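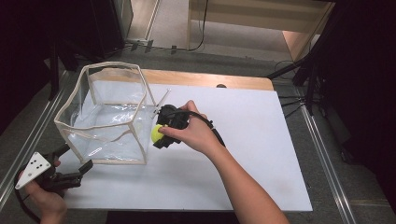
Clear foldable box for loose tennis balls: good idea or not?

Forum > Home and Storage > Boxes, Bags and Baskets

shelf_beginner
Friday, 15 posts so far

Good evening to all. I am reading this forum since long time but it is my first own thread, so please excuse if it belongs in another section.

I have too many loose tennis balls. They come from the club, from the garden, from under the car seat. Until now they lived in a paper bag in the hall cupboard, and when the bag tore I decided to buy something proper. I took the clear foldable box from Plestura, the cube one, with beige fabric binding along all the edges. It is open on the top and the walls are a thin clear plastic. I like very much that I can look inside without taking it down from the shelf. With the paper bag I never knew what was in it.

My questions are these. First, do the walls become smooth with time? Mine still have folds and are a little crinkled. Second, is it good for the balls to be stored like this, or should they be in something closed? Third, has anybody used such a box for more than one winter?

I thank you in advance for every answer.

hall_and_stairs

Hello and welcome. You are in the right section.

I have two of these, from Predura, but I think it is the same type. In my experience the folds become softer but they do not disappear completely. I put a hair dryer on one side, on the low setting and from far away, and it helped a bit. On the second side I went too near and now there is a small wave which I see every day. So if you try it, try first at the back.

mudroom_minimal

Please do not use a hair dryer. The film is thin and the glue under the binding may open. Put the box in a warm room with some towels inside, pressed well into the corners, and wait until next day. It costs nothing.

About the balls, I must say I do not agree with clear boxes in general. Everybody sees the contents. In my flat the hall is the first thing that guests see, and I don't want them to see a pile of old balls. A closed fabric box looks calmer.

shelf_beginner

Thank you both. I will do the towels and leave the hair dryer in the bathroom.

For the looks, I understand, but I find the bright yellow-green rather cheerful. And the beige edge is a quiet colour, it goes well with light wood. My table has a light tan edge too and the box looked nice there on the white top. Perhaps it is a question of taste.

Two_Left_Wellies

Taste, yes, but also children. When the box is closed and not clear, my children take everything out to find one thing. When it is clear they only look. For this reason alone I would never go back.

What size did you take? There is one of 15 litres, and a big one which is too big for a normal shelf.

shelf_beginner

The 15 litre. I paid in the shop in Cellham and the lady there told me to take the bigger, but my shelf does not permit it.

garage_by_lamp

I have to disagree with the general mood here, sorry. I had a foldable clear box for balls in the garage and the top rim was the weak point. You take the box always at the same place, with one hand, and the binding pulls away from the film. Mine opened in November after one summer. Now I use a plain wooden crate. It is heavy and ugly but it will be there when I am not.

If you keep the clear one, lift it from underneath with both hands. And do not throw the balls in. I know everybody throws.

hall_and_stairs

I throw. My binding is fine.

garage_by_lamp

Then you have luck or you have a new box.

hall_and_stairs

It is three winters old. It stands indoors, maybe there is the difference. In a garage the plastic gets cold and hard.

garage_by_lamp

This could be true. I did not think about the cold. It was a garage without heating, and the box was standing directly at the door.

shelf_beginner
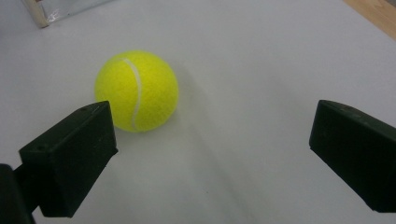

Sorting was my plan for the evening, before anything goes into the box for the winter. My rule until now was only "bounces or does not bounce", which is maybe too simple, because some balls bounce well and look terrible, and the other way round. So I have put them on the table one after the other and looked properly. I began with the felt. If it is still fuzzy all over and the white seam is clear and bright, like on this one where you can follow the whole curve from top to bottom, I put it with the good ones. If the felt is bald or the seam is opening, it goes to the dog of my neighbours. Is this a correct method, or do the people who play seriously have another one?

baseline_grandad

I played for many years, so I allow myself an answer. Your method is good for the outside of the ball, but it says nothing about the pressure. A ball can have beautiful felt and a white seam and be dead inside. For this you must let it fall from the height of your shoulder on a hard floor, next to a new ball. If the old one comes up much lower, it is for the dog.

Do it on stone or wood. On carpet you will learn nothing.

shelf_beginner

That is a problem, the floor around my table is grey carpet. I will go to the kitchen, there we have tiles.

mudroom_minimal

May I ask, why keep them at all? If the balls lose pressure in storage, then in spring you have a clear box full of balls for the dog. I would keep six and give the rest away. Then you don't need a box of 15 litres, a bag on a hook is sufficient.

Two_Left_Wellies

Because a ball without pressure is still a ball. We use ours under chair legs, in the dryer with the down jackets, and for the small ones to learn to catch. The small ones even prefer when it doesn't jump so high.

baseline_grandad

I agree with the Wellies. Dead balls are also very good for the back. You stand against a wall with the ball between and move slowly. My wife laughs at me but she does it also.

mudroom_minimal

All right, the down jackets I accept. The rest is collecting.

shelf_beginner

I accept that I am collecting a little bit.

One more practical thing. I would like to put a label on the box, but I don't want to glue on the clear film. Did somebody find a good solution? In the shop they had the Sekiguchi hanging labels, a pack of 155, and I don't need so many in my whole life.

hall_and_stairs

Take a luggage tag and a safety pin. Pin it through the fabric binding, not through the film. The hole in the film will grow, the hole in the fabric will not.

But is a label necessary on a clear box? You see what is in it.

shelf_beginner

You are right, I did not think. It is the habit from the paper bag.

garage_by_lamp

Ha. Save the money of the labels and buy a crate.

quiet_cupboard

I come only now to this thread, but I have the big size of the same kind and perhaps it helps the next reader. I keep wool in it. After washing the film from inside with a soft cloth and a drop of dish soap it was clear again, even in the corners where fluff from the wool was sticking. Tennis balls also lose fluff, so you will have the same. Don't use a rough sponge, it makes small scratches and in lamp light you see every one of them.

For folding it away: press the air out slowly and follow the old folds. If you make new folds each time, the walls look tired quickly. I weighed my box when it is full, because the shelf is weak, and with 700 grams of wool the sides stay straight. With books they did not.

shelf_beginner

Thank you, this is very useful. I did not know to follow the old folds, I was fighting against them.

Short report: towels were inside the whole night. The front is better, the side still has some lines. In the kitchen I did the test of baseline_grandad on the tiles and I was surprised how many pretty ones are dead. I have now 2 groups, one for playing and one for jackets and chairs. Both go in the same box for the moment, with an old pillowcase between them. The pillowcase is blue, so mudroom_minimal would probably not like it.

mudroom_minimal

I don't like it. But it is your cupboard. What do you do with the dog's share?

shelf_beginner

They are already over the fence.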